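Jewelry sorting at Moynihan

The Moynihan sorting operation is a branch of the resale firm Jalero, which buys mixed costume jewelry in bulk and sells it again in tidier lots. Until the Brirnik program began, sorters in Moston worked by hand, at a bench, and went home at five.

Brirnik pays them to sort with hand-held grippers, which record each pick for the training of a sorting robot. Much of this is done at home. A full set is 3000 picks; the first sorter to finish was credited with 2698, the remainder having been ruled "hesitant." Pay is the same per piece as before, though the pieces take longer. Management describes the job as "teaching," a title that has not affected the wage.

The robot was due in June. It handles bangles well and is still considered unready for chains, a skill the sorters are in no hurry to pass on. 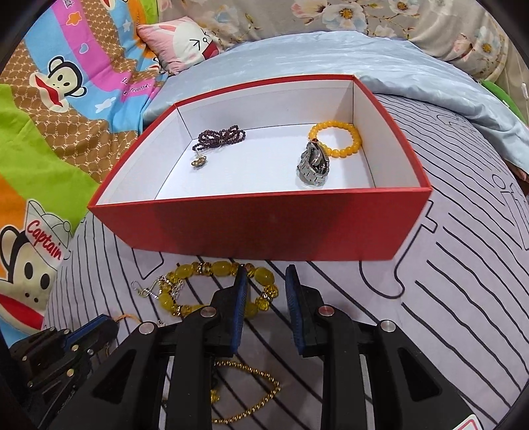 This page was last edited in September, at 9:02 p.m.

A beaded bracelet and a watch go in the same red box, to be separated later by hand.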